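Ledik (software)

Ledik is a software package for aligning, segmenting and checking recordings made with hand-held grippers. It is used to prepare training data for robot control policies, mostly for two-armed manipulation tasks. The package was started by Arvid Lundgren while he was working on perception tools at Magnusson, and it is now maintained by a small group of developers under the name Drellia. The name is written with a capital letter in text and in lower case on the command line.

Background

Recordings made with hand-held grippers are cheaper to produce than those made by teleoperating a robot, but they leave more work for software. There are no joint encoders to say where the tool was. Its position has to be recovered from video, from inertial sensors, or from both, and the streams from the left hand, the right hand and the head camera each run on their own clock. Lundgren's first scripts dealt only with the clocks. Pose recovery and segmentation were added later, when users at Gorkberg began sending in long sessions that held many short tasks in one file.

Structure

Ledik has three main stages. The first, called sync, finds a common time base for all streams in a session. It matches sharp hand motions seen in the head view against the motion recorded at each gripper, then corrects for slow drift. The second stage, track, estimates the path of each gripper and the opening of its fingers. The third, split, cuts the session into episodes and gives each one a label from a task file supplied by the user.

Cup handling is a common test case for the split stage. Nested paper cups look nearly the same from one moment to the next, and the change from held to not held can take only a few video images.

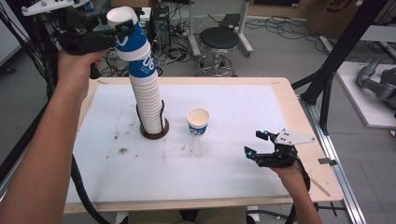
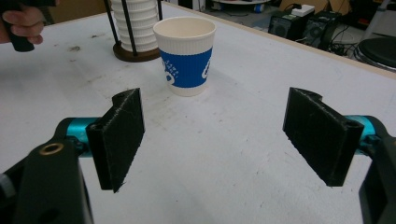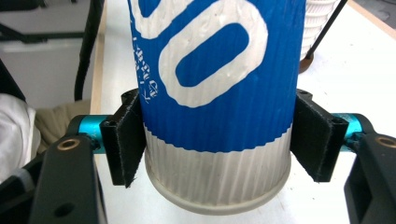
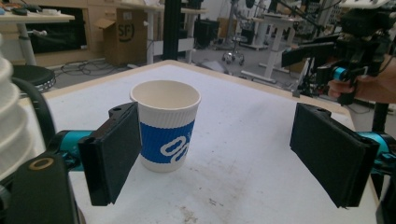
Paper cups, seen from the head and from the grippers.

Finger opening is measured from the gripper's own camera. Ledik fits a simple two-sided model to the finger pads and reports the gap as a fraction of full travel. The value is smoothed over 7 images by default. A shorter window gives sharper grasp times but more false events, and the manual suggests leaving the setting alone unless the objects are very thin.

Episode boundaries are placed where both grippers are open and slow-moving. For tasks in which one hand holds an object while the other works, this rule fails, and the user can name a leading hand in the task file. The other hand is then ignored when looking for boundaries, although its data is kept in the output.

Quality checks

Each episode passes through a set of 19 checks before export. Most are simple: missing images, a gap in the inertial data, a path that jumps farther than a human arm could move. A few look at the session as a whole – for example, whether the two grippers drift apart in the shared map over time. An episode that fails a check is marked and held back but never deleted, and a reviewer can restore it by hand.

Early versions were slow on long sessions. The track stage kept every image in memory, and sessions of more than 300 episodes had to be cut up first. This was fixed in release 27, which reads the video in blocks and writes results as it goes.

Output and use

Ledik writes one folder per episode with video, gripper paths, finger openings and the label. Paths are given in the frame of the head camera at the first image of the episode, or in a fixed table frame if a marker board was recorded at the start. Converters exist for several common training formats, though the developers support only two of them and the rest come from users.

Known limits

The software assumes exactly two grippers. Sessions with one can be processed by turning off the cross-checks, but the split stage then tends to produce episodes that are too long. Shiny or plain white work surfaces give the tracker few points to follow, and paths may wander when a gripper is held close to such a surface for several seconds. The head view is used to pull the path back once the gripper's markers are visible again. Faces are not blurred by the package, and a separate tool is needed for that step.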